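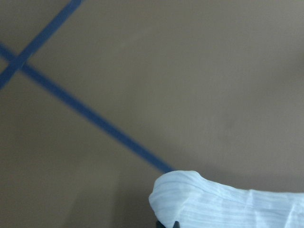
Magnesium for leg cramps at night, is it worth it?
Posted by salma_ch, July 11, 2021
Hello all. I have had cramps in my left calf for several weeks, always when I am asleep. My sister told me to take magnesium, so I bought the Pridier tablets from the chemist in Favcombe, one in the evening with food. I am careful with such things, so I keep a record: I count the tablets out beforehand, I have a notebook, and every morning I write if there was a cramp or not. So far I see fewer, but I do not know if it is the tablets or the weather. Does somebody here have longer experience?
Salma Cherkaoui

Farouk wrote:
I took it for one winter. No difference for me, and my stomach was not happy. Which form is it? The oxide is cheap but many people get loose bowels from it. Look at the small letters on the back.

salma_ch wrote:
It is citrate. My stomach is fine until now, thank you for asking.

flarnow wrote:
Citrate is what I take, in powder. I would not go back. Before, I woke up three nights in a week and had to stand on the cold floor until it passed. Now it is maybe once in a month. Farouk, one winter with oxide is not a fair trial in my opinion.

Farouk wrote:
I did not say it was oxide, I said to look. Mine was citrate also. I think we must be careful to tell people it works when cramps come and go by themselves. Mine stopped in spring, when I had already finished with the tablets.
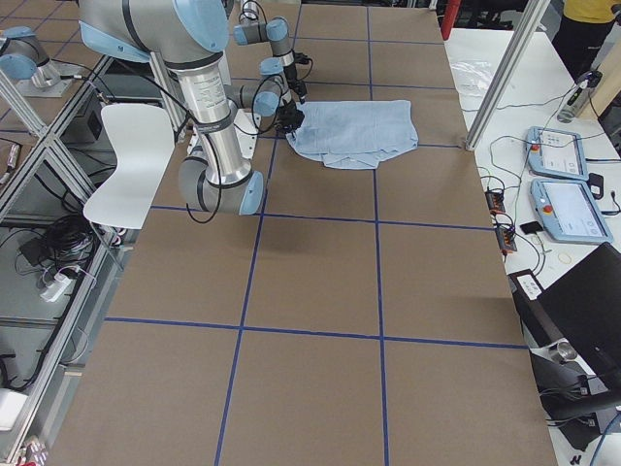

Blue cloth on the papered table, held at one corner.

Ghizlane Ezzat wrote:
I agree a little with both. My doctor said the same as Farouk, that for most people with night cramps the tablets do not do much. But she also asked about my other medicines, and we changed the hour of one of them, and this helped me more than any supplement. Salma, do you take something for blood pressure? And please ask before you continue if you have any problem with the kidneys.

salma_ch wrote:
No kidney problem and no other medicines, only vitamin D. I did not know that the kidneys were important here, so I will ask the pharmacist when I go for my next box.

flarnow wrote:
Try also to stretch the calf before bed, with the hands against the wall and the heel on the floor. I do it while the kettle boils.

Farouk wrote:
On the stretching we agree. Salma, write again when you have finished the box, also if the result is bad.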